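Flekow talk - speaker notes, v3
24 October 2025
Slot is short. Skip anything in parens if running late.

OPEN
Hi, thanks for staying past the coffee. Thank Marisol Ríos for the slot. I work on the evaluation side of Girska, our manipulation stack. Talk is about the boring middle layer - the bit between "the policy gave me an action" and "the arm did a thing". Most of our bugs lived there. Still do.

One line on setup: single Franka arm, parallel gripper, kitchen counter, all in sim. Policy sees a wrist view plus outside views. Language instruction in, chunk of actions out.

WRIST VIEW
Start here because people always ask about it. Wrist view is great for the last bit of a grasp and bad for nearly everything before that. You get lots of gripper and lots of counter. Point at the finger and the yellow end cap.
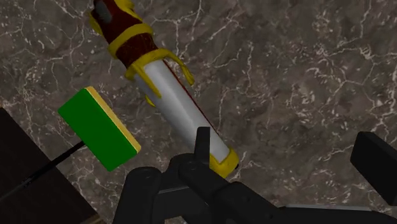 Wrist view in sim. Red and white cylinder, sponge to the left, open gripper at the bottom.

Ask the room: which way would you close on this? Wait. Don't answer it too fast, last time I stepped on the pause.

Point to make - the model has to pick a yaw from this, and a long thin object gives you two good answers 180 degrees apart. Average them and you get a bad one. We were averaging. Mowat (our old action head) regressed to a mean and the wrist would dither over long objects. Swapped for a head that samples. Dithering went way down. Tell the story about Nilton thinking it was a joint limit bug and spending most of February on it. He said I could tell it.

CHUNKS AND TIMING
Main section, don't rush.

Policy puts out a chunk. Controller plays it. Question is when to ask for the next one. Three things we tried:
play whole chunk, then ask - smooth inside, jerk at every seam
ask every step - no seams but slow, and the arm changes its mind constantly
ask every 4 steps, blend the overlap - what we kept

Latency budget is 200 ms from observation to first new action. Anything older gets thrown out, and the controller holds the last target. Say clearly that hold is NOT stop. Somebody always mixes these up. Hold keeps the gains on and stays put, stop is a seperate path and goes nowhere near the policy.
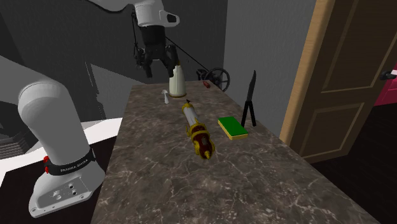

Blending is linear on position, slerp on rotation, and no blending at all on the gripper command. Gripper is open or close. We blended it once and got half closed fingers and a week of weird drops. (Skip the plot if short on time.)

Frames of reference. Actions are deltas in the end effector frame. Deltas from the commanded pose, not the measured one. If you use measured, tracking error leaks in and the arm sags a bit each chunk. Easy fix, took us ages to find.

EVAL HARNESS
Posetti is the harness. Runs a scene, resets it, logs everything, scores it. 616 episodes in the current suite. Each one stores the seed, the instruction, the start poses, full action log. Can replay any failure without the model loaded. This is the feature people use most, say so.

Reset is where sim lies to you. Objects get dropped in, have to settle, and if you start the policy early it's planning against poses that are about to change. We step physics 200 times before the first observation goes out. Cheap. Do it. 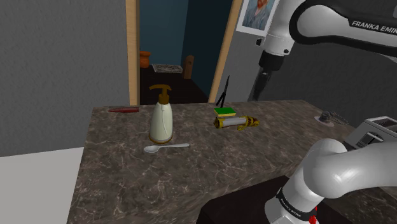 Scoring next. Success checks are small functions over object state, no images used. "Put the sponge on the spoon side" sounds dumb simple but you have to write down what side means, and in whose frame. On this counter the soap pump and the spoon are left of center and the sponge is over by the scissors, so left in the outside view is fine to say out loud, but turn the camera round and the same instruction flips. We pin every spatial word to a named frame in the task file. Reviewers hated the extra field for one day, then stopped complaning.

Also partial credit: reached, touched, lifted, placed. Log all four. A policy that reaches every time and never lifts needs a different fix from one that wanders off.

WHAT STILL BREAKS
long thin objects, less than before
instructions with two objects in them
anything where the arm blocks the outside view and the wrist is pointing the wrong way
recovery after a miss - it tends to repeat the same miss

Q&A PREP
Real robot numbers? Not in this talk. Say so, move on.
Why not a classical planner? We use one for resets to home. Happy to argue over lunch.
Is Posetti open? Config format yes, scenes not yet. Nilton Zapata handles access, send them to him.

Last slide up, leave it up during questions. Laptop charger is in the side pocket!!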